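積み重ねコップの収納と取り出しやすさに関する調査
生活デザイン演習 最終レポート
提出日 2019年6月23日（日曜日）

1. 目的

本レポートは、同じ形のプラスチックコップを重ねて収納するときの扱いやすさを調べたものである。学科の共用スペースには来客用と行事用のコップがまとめて置かれており、2月の棚の入れ替え以降、重ねたまま固くはまって外れない、棚から出すときに上のコップが傾く、といった不満が出ていた。コップそのものを買い替える前に、置き方と重ね方でどこまで改善できるかを確かめることにした。

調査の対象は、コップの形、重ねる段数、置く場所の三点に絞った。洗い方や乾かし方は演習の範囲から外したが、重ねる前の水気については結果に影響したため、考察で触れる。

2. 対象としたコップ

共用スペースにあったもののうち、同じ形のものが複数そろっている四種類を選んだ。いずれも無地で、取っ手はない。呼び名は購入時の箱に書かれていた名称をそのまま使った。

Pindura　口が広く、底に向かってゆるやかに細くなる。縁が丸い。
Arkis　口と底の幅の差が小さく、ほぼ筒形に近い。
Lorente　背が低く、底の内側に段がある。
Plustex　背が高く、肉が薄い。握ると少したわむ。

四種類とも材質はプラスチックで、ガラス製と紙製は含めていない。割れや目立つ傷のあるものは最初に除いた。一部のコップには底に古い値札の糊が残っていたので、ぬるま湯でふやかして落としてから使った。

3. 方法

重ねる段数は2段と5段の二通りとした。2段は食器棚の低い段に入れる場合、5段は流しの上の戸棚に入れる場合を想定している。重ねるときは上のコップを静かに下ろし、上から押さえつけないことを基本とした。これとは別に、手のひらで軽く一度押した状態も用意し、外しやすさの違いを比べた。

取り出しの確認は次の手順で行った。まず、重ねたコップを平らな台に置き、下のコップの側面を片手で支える。次に、もう一方の手で上のコップの胴を持ち、まっすぐ引き上げる。外れない場合は左右に少し回してから引き上げる。それでも外れない場合は「固着」と記録した。縁に指をかける外し方は口をつける部分に触れることになるため、今回は使わないことにした。

持ち運びの確認では、一番下のコップだけを持って作業台から棚まで移した。途中で上のコップが傾いたり、下との間で音を立てて動いたりした場合は備考に書いた。記録は表計算ソフトに一回一行で入力し、最終的に767行になった。行数が多くなったのは、班員が交代しても同じ傾向が出るかを見るために、全員が同じ組み合わせを繰り返したためである。

4. 結果

4.1 重なりの深さ

重ねたときの見た目の高さは、コップの形によって大きく変わった。口が広く底が細いものは深く入りそうに思えたが、実際には縁の近くで止まるものもあり、外から見ただけでは判断しにくかった。筒形に近いArkisは浅い位置で止まり、5段にすると戸棚の内側の高さに対して余裕がほとんどなくなった。Lorenteは底の段に上のコップが載るため、どの組でも同じ深さにそろった。

重なった部分では、下のコップの縁が目印になる。縁が水平に見えていれば上のコップもおおむねまっすぐ入っており、縁の片側だけが広く見えるときは傾いて入っていた。棚に戻すときの確認は、この縁を見る方法が最も手早かった。

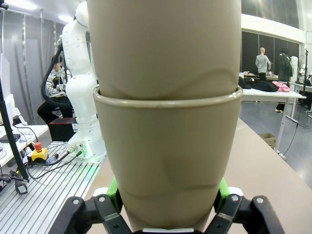 図1　2段に重ねたベージュのコップ。上のコップが下のコップの縁の内側に入っている。

図1のように二つが同系色の場合、少し離れた場所からは境目が分かりにくく、一つの背の高い容器と見間違えることがある。共用スペースでも、重なっていることに気づかずに上だけを持ち上げようとし、下のコップまで一緒についてきた例が何度か記録された。棚を見る高さによっても見え方は変わり、目の高さより上の段では縁の線がほとんど手がかりにならなかった。

4.2 外しやすさ

静かに重ねただけの2段では、四種類とも固着は記録されなかった。一方、軽く押した場合はPlustexで固着が多くなった。胴がたわむため、支える手に力が入ると下のコップが内側へ変形し、上のコップを締めつける形になるようである。同じ組でも、支える位置を底に近いところへ下げると外れやすくなった。

5段では、どの位置から外れるかが一定しなかった。一番上だけを取りたいのに途中から二つ以上まとめて抜ける場合があり、特にArkisで目立った。Lorenteはまとめて抜けることが少なかったが、段の部分に水が残っていると吸いつくような手ごたえがあり、回してから引き上げる必要があった。

4.3 持ち運び

2段を運ぶときには、傾きについての備考はほとんどなかった。5段になると、一番下だけを持つ方法では上が振れやすく、途中で反対の手を添えた回が多い。手を添えると今度は棚の扉を開けられないので、先に扉を開けておくか、いったん台に置くかのどちらかになる。この点は実験前に考えていなかったため、途中から「扉の開閉」という欄を記録表に追加した。前半の記録にはこの欄がなく、集計では後半だけを使っている。

5. 考察

取り出しにくさの原因は、段数よりも重ねるときの押し込みにあると考えられる。片づけの際、棚の高さに収めようとして上から押す動作が習慣になっていた。高さに余裕のある段へ移せば、押す必要そのものが少なくなる。

水気の影響も無視できない。洗ったあと、布巾で外側だけを拭いて重ねた組では、内側に残った水のために外しにくくなる場合があった。拭く順番を内側、外側と決めておくとよいが、行事のあとのように数が多いときに守れるかどうかは確認していない。

色については調査項目に入れていなかったが、同系色のコップ同士では境目を見落としやすいという問題が分かった。棚の手前に段数を書いた札を置く案と、色の違うコップを交互に重ねる案が出た。後者は種類の違うコップが混ざることになり、深さがそろわなくなるため採用しなかった。

6. 提案

共用スペースの収納は、2段を基本とし、5段は行事用の予備だけに限る。Plustexは重ねずに伏せて置く。Arkisは高さの余裕がある下の段に移し、空いた戸棚にはLorenteを入れる。棚板の手前には、段数と「押し込まない」という注意を書いた札をつける。

現在の棚板の枚数では、Plustexを全部伏せて並べると場所が足りない。使う頻度の低い皿を別の棚へ移せば収まる見込みだが、皿の使用状況は調べていないので、次の班への引き継ぎ事項とする。

7. 反省点

押し込みの強さを手の感覚だけで決めたため、班員によって差が出た可能性がある。同じ重さのおもりを載せる方法にすれば条件をそろえられた。また、使い始めてからの年数が種類ごとに違っており、表面の擦れが外しやすさに影響したかどうかは区別できていない。記録表の備考欄は自由記述にしたため、「固い」「少し固い」「ひっかかる」などの表現が混在し、集計の前に書き直す作業に時間がかかった。次回は選択式にしたい。

付録　記録表の項目

コップの種類／段数／押し込みの有無／支えた位置／外れ方（そのまま・回して・固着）／まとめて抜けたかどうか／扉の開閉（後半のみ）／備考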